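How to Store Leftover Panels and Shelves Without Warping Them

Posted 2018-10-30 in Workshop Basics

Most people who put up shelving end up with extra boards. Sarpong sells its panels in packs, so a closet that needs seven will leave you with at least one. Stored badly, a spare board can bow within a single summer. I measured 3 of mine in August after they had spent months leaning in the garage, and two were no longer flat enough to use.

What you need

Two straight lengths of scrap lumber
Old towels, tissue or thin foam sheet
Masking tape and a marker
A tape measure and a long straightedge

Step 1. Check the boards first

Lay the straightedge across each board, corner to corner, then the other way. A board that already rocks should go in a separate pile. Wipe the faces with a barely damp cloth and let them dry overnight.

Step 2. Pick the spot

An inside closet or the back of a spare room is best. Garages and basements swing too much between damp and dry. Keep the boards away from radiators and off bare concrete. If the garage is all you have, set the boards on lumber and stay clear of the outside wall. 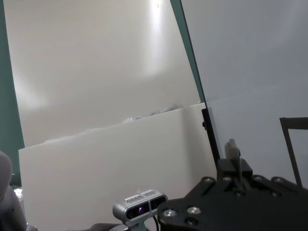 Step 3. Decide between flat and upright

Flat storage is better for anything long. Put the scrap lumber underneath, one piece near each end, and add a third in the middle for boards over five feet. Upright storage takes less floor, but the boards need to stand close to vertical. A steep lean is fine for a week or two. Over a winter it will put a curve in thin stock.

Step 4. Pad between the faces

Painted and coated faces scratch each other when they slide. One layer of padding between each pair is enough. Avoid newspaper – the ink can transfer to white finishes.

Step 5. Label the edges

Stick tape on the edge that faces out and write the length, width and finish. My longest is 179 cm, and before I labeled it I pulled out the whole stack every time I wanted it.

Step 6. Turn them

Every couple of months, flip flat boards over and swap the order. Upright boards can be turned end for end. It takes some 21 minutes for a full stack.

If a board has bowed slightly, lay it hump side up on the lumber, put even weight on it and check again in a week.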